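Stikdale Opens Up Its Two-Arm Care Routine to Everyone 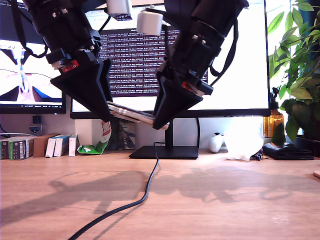

RADPORT, November 2020 - I'm Yeshi Zeleke, and I look after the two-arm cell at Stikdale. We're putting out our whole care routine today, free to anybody who wants it, and I'm so happy I get to be the one to tell you!

We call the routine Habte. It started as a page of my own notes (coffee rings and all) and grew to 22 pages over the summer. Most of it deals with the gripper fingers. They're the part that touches everything, so they get dirty and drift first, and when two arms have to hold one thin, flat piece between them, a small drift in either finger spoils the grip.

So every morning I wipe the fingers, check the tiny screws by each one, and bring the tips together slowly at low force. If they don't meet square, I stop and reset the zero on the left arm, then the right. Always left first - I did it the other way for most of October and kept chasing my own mistakes. The full check takes me 9 minutes. My first try took 40, and I had to hunt for the right screwdriver twice.

Habte also covers the straps and cables, what to write down after a bad pinch, and how to swap a finger without redoing the whole setup. There's a section on Wosora, our logging tool, which you can skip if you keep your log on paper. I did for ages.

You can pick up a copy at our front desk in Radport or ask for one by mail. Printed and bound, it's $9. If you find a mistake, please tell me! I've already fixed two that I found on my own after we sent it to the printer.

Press contact: Yeshi Zeleke, Stikdale, Radport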